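School News > Clubs & Activities
Print this article | E-mail this article

Robotics club readies arm for April meet
9 January 2018
By staff writer

The Orbridge High School robotics club has started weekly practice with the robot arm it will enter in the Edow Student Automation Meet in April. The club has 23 members this year, most of them sophomores and juniors.

Students spent the fall building the arm's mount and writing the program that runs it. The work since the winter break has been on getting the gripper to come down at the right spot over the counter, stop, and come back up the same way each time. Practice runs often begin with nothing to pick up, so the students can check the arm's path before they add any items. 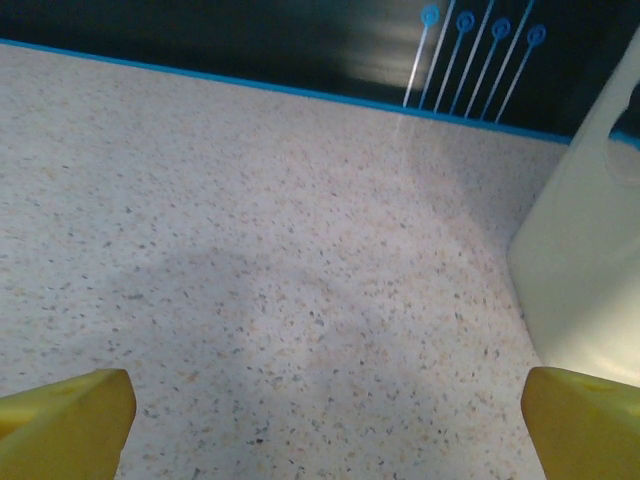
The gripper open over the practice counter, as seen from the camera on the arm.

The meet is in its third year and is held at the Dursun Community Center. Teams are given a set of everyday items and have to move each one to a marked spot without a person steering the arm. Points are taken off for drops and for any item that ends up on its side. A full round lasts 12 minutes, and each team gets two rounds.

Orbridge entered for the first time last year and finished with 87 points, which put the team in the middle of the standings. Members said most of the lost points came from the second round, when the arm stopped twice and had to be started over.

The club has changed several things since then. Last year's fingers were metal and let smooth items slip - the new pair is wider and took most of October to get right. The students also moved the camera down near the gripper, so the program works from a close view of whatever the arm is about to reach for.
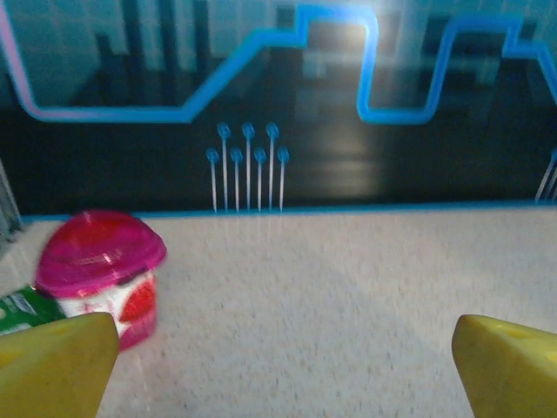

Practice items are picked by the students from a list the meet sends out ahead of time. The list gives only general types, such as "small container" or "soft package," and teams won't learn the exact items until the morning of the event. Cups have taken up a good share of the club's time. One with a domed pink lid is the sort of shape the students want the program to handle, as the lid and the body below it call for different grips. Bags and wrapped snacks are next on the schedule.

The club is paying its own way to the meet. A supper in November brought in $640, and a grant from the Butero Fund covered most of the parts. Total spending on the arm so far stands at $2,352, according to the club's budget sheet. Travel costs are not included in that amount.

Practice is held after school in the technology wing and is open to any student at Orbridge. No programming experience is needed. Students who want to join in time for the meet should pick up a permission form at the main office before the end of the month.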